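Wood floor in a bathroom, talk me out of it (or into it)
Home Reno Talk > Floors, Walls & Wet Areas
13 replies

clakano_kev
Morning all. We bought a 1970s place up the valley in November and the previous owners put timber floorboards through the entire house, including the bathroom. My partner loves them. My father-in-law, who has tiled one laundry in his life and still brings it up at Christmas, says they'll rot and take the joists with them.

The boards are solid, they look all right, and there's no bounce in them that I can feel. Do I leave them alone, reseal them, or rip the lot up and tile?

Colour-wise I'm after the brown boards and plain beige walls sort of thing, mocked up below.

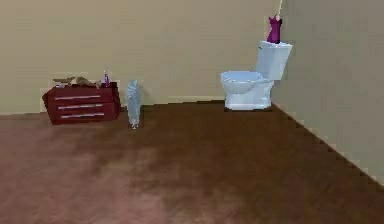 Reply 1: grout_expectations
Tile it. I say this as a tiler, so weigh that however you like.

Timber moves, water finds the gap, and you hear about it when the bath starts leaning. I pulled up a bathroom last winter where you could push a screwdriver through the subfloor with one finger. The owners had described it to me on the phone as "a bit soft near the loo".

Reply 2: Nkechi Ibrahim
I've had wood in mine for 8 years with two teenagers and a dog who considers the bath mat a personal enemy. It's fine. We wipe up splashes, we run the fan, and I recoat it when it starts looking tired.

What did the people before you finish it with? If it's an oil you can top it up in an afternoon. If it's polyurethane and it's worn through in patches, you're sanding.

Reply 3: clakano_kev
No idea on the finish. There was a half tin of something called Lillex in the shed with the label mostly gone. It smells like a hardware store that's given up.

Reply 4: grout_expectations
Lillex is a decking oil. Somebody has put decking oil in your bathroom.

Reply 5: Nkechi Ibrahim
Plenty of people do and live to tell the tale. It won't hold up like a proper floor oil but it hasn't hurt anything either. Flick some water on it tonight and see whether it beads. If it soaks in and goes dark, it's due.

Reply 6: castaño_fan
I used Castaño on ours, the matte one. Lovely stuff. Costs as much as a weekend away and you get about 2 litres. Don't let anyone talk you into the gloss unless you want your bathroom to look like a bowling alley.

Reply 7: grout_expectations
So we've moved on to brands. Has anybody asked whether there's a membrane under this floor? Because there isn't.

Reply 8: clakano_kev
I got under the house with a torch. No membrane. Joists are dry and a good honest colour. I met a spider I would rather not discuss. One of the boards behind the toilet has an old stain on the underside, size of a dinner plate.

Reply 9: Nkechi Ibrahim
That'll be the pan seal, past or present. Put a paper towel round the base overnight and check it at breakfast. I'd sort that out before spending a cent on finishes. Ours was a 300 dollar plumber visit, most of which was him telling me about his boat.

Reply 10: clakano_kev
Paper towel came up dry. Old stain, then. Father-in-law has been informed and has switched his attention to the wiring.

The plan at the moment is a light sand, new silicone at the bath and walls, then oil. I've cleared the room and I've got my toolbox out, so I'm committed.

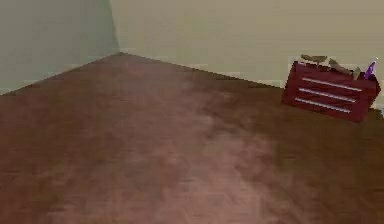 Is it worth filling the gaps between the boards before oiling?
Leave the fine ones. Boards swell and shrink with the seasons and rigid filler cracks or gets squeezed out. Anything wide enough to lose a coin in can take a thin timber sliver, glued on one side only.

Reply 11: castaño_fan
Agree on the slivers. I filled every gap with Gastix the first time round because the bloke at the counter was very persuasive. By February it was coming out in little grey worms. I was vacuuming it up for a year.

Reply 12: grout_expectations
Gastix is fine where it's meant to go, around the edge, under the skirting. Leave a gap there for the boards to move and seal over it with something flexible. And for the record I still think you should tile it.

Reply 13: clakano_kev
Noted, and I've saved your number for when the bath starts leaning. First coat is going on tomorrow after tea. The whole family has been told to shower at my sister's, and she has been told as well, though a bit later than she'd have liked.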